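Choosing a Rugged Handheld for a Grain Handling Site
Student project report, Industrial Electronics, second year
Group members: Mitiku Lencho, Liya Shiferaw, Hagos Mersha
Project supervisor: Mekdes Hadgu

1. Background

Our group was asked to compare portable devices for workers who carry out inspection rounds in areas where dust in the air can catch fire. The case we were given is the Teshome grain terminal, where staff walk a fixed route through the intake pit, the elevator tower and the storage floor. At present they write readings on paper and type them into a computer at the end of the shift. The terminal wants to replace the paper with a handheld device that has a screen, a camera and a barcode reader.

A normal phone can't be taken into these areas. A fault in the battery or the circuit board could give off enough energy to light a dust cloud, and the surface of the phone could get too hot. Devices sold for this kind of work are built so that neither can happen in normal use or with certain faults present. We did not test this part ourselves. We took the certificates supplied with each device as they were and checked only that the marking fit the zone drawing from the terminal.

2. Devices compared

Two devices were lent to us for the month of June. The first was the Naseleo, a tablet with a hard case and a hand strap. The second was the Ralemis, a phone-sized unit with side buttons and a separate scanner that clips to the top. Both run the same inspection app, Jindamlow, which the terminal already pays for. Using one app on both units meant that differences in the results came from the hardware and the settings.

We had planned to include a third device, but the supplier could not deliver it before the end of the project.

3. Method

3.1 Bench work

The bench work was done in the electronics lab. We looked at screen response with bare hands and with three kinds of work glove, at screen brightness under the lamp, and at how long the battery lasted with the app open. For the glove test, one person tapped through a 20-item checklist while another wrote down missed and double taps. We changed places after each run so that the same person was not always holding the device.

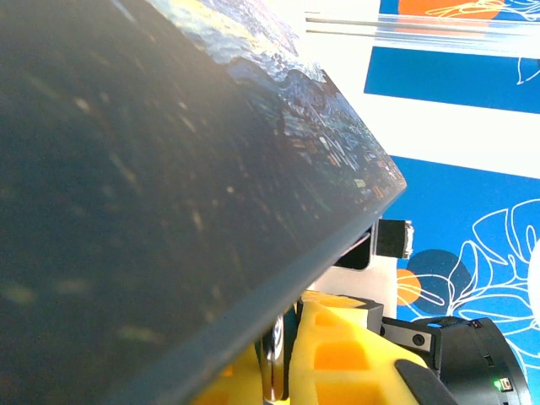 Fig. 1. Dark board with a printed picture near one corner.

Battery life was measured with the screen at three-quarters brightness and the radio on. The app was set to save a reading every minute. We stopped the test when the device shut itself down, and charged it overnight before the next run. Liya kept the log and Hagos worked out the averages.

3.2 Barcode reading

The terminal has barcode labels at each inspection point. Many are old, and the plastic cover has gone cloudy on some of them. Edmund Wilczyńska, the shift engineer at the terminal, sent us a box of labels that had been taken down during maintenance. We scanned them at arm's length and at half that distance, first in room light and then with the lab lights off and the device's own light on.

In total we made 2,431 scans. This was fewer than the 4,000 in our project plan. The plan assumed that a scan would take a couple of seconds, but the worn labels often needed several tries, and each failed try had to be entered by hand.
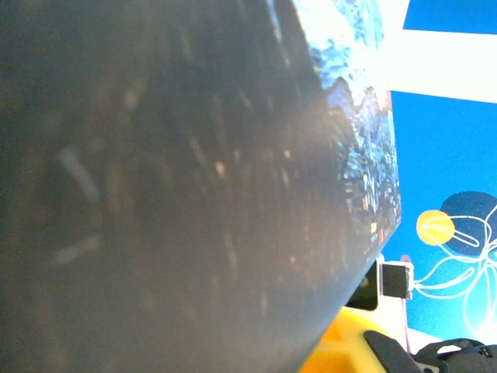 4. Results

4.1 Screen and gloves

Both screens worked well with bare hands. With thin knitted gloves the Naseleo missed very few taps and the Ralemis missed somewhat more, mostly on the small "next" button at the bottom of the checklist. With thick leather gloves neither screen was usable. The Ralemis has side buttons that can be set to step through the list, and once we had set these up the leather gloves were no longer a problem, except when a number had to be typed in.

Glove mode has to be turned on in the settings of the Naseleo, and it switches off again after a restart. We lost one morning of results before Mitiku noticed this. Those runs were repeated and the first set is not used in this report.

4.2 Battery

The Ralemis ran for the length of a full shift in every test. The Naseleo did so when the screen was set to dim after a minute, but not with the screen always on. Its battery can be swapped – the Ralemis battery cannot – but the manual says this must be done outside the hazardous area, so a worker would have to leave the route to do it.

4.3 Barcode reading

On clean labels we saw no real difference. On cloudy labels the clip-on scanner of the Ralemis was clearly better at both distances. The Naseleo uses its rear camera to read barcodes, and it tended to focus on the plastic cover instead of the print.

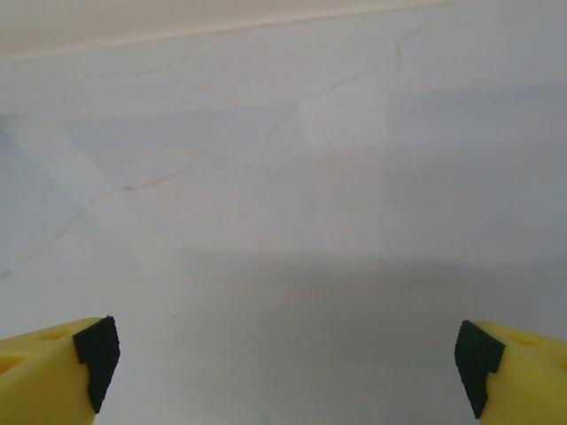
With the lights off, the camera light caused glare on the shinier labels, and it helped to hold the tablet at a slant. This is easy at a bench but may be awkward on a narrow walkway with one hand on the rail.

5. Discussion

For the route at the terminal, we would pick the Ralemis. The staff wear gloves for most of the round, and replacing every old label would take a long time. The larger screen of the Naseleo is nicer to read and would be a better fit for the control room or for looking at drawings.

There are limits to what we can say. We had one sample of each device, and both were new. We did not drop them or test them in dust. The lab was at about 20 degrees the whole time, and batteries will not last as long in the elevator tower in winter. We also had no figures for repair costs, and the price we were quoted for the Ralemis did not include the scanner.

6. Further work

A trial on site would be the next step. Mr. Wilczyńska has suggested running one device next to the paper system on the late shift, starting with the storage floor. The inspection app should also be set up with larger buttons before the trial. We have passed on our settings file and the scan log to Ms. Hadgu for the group that takes over the project.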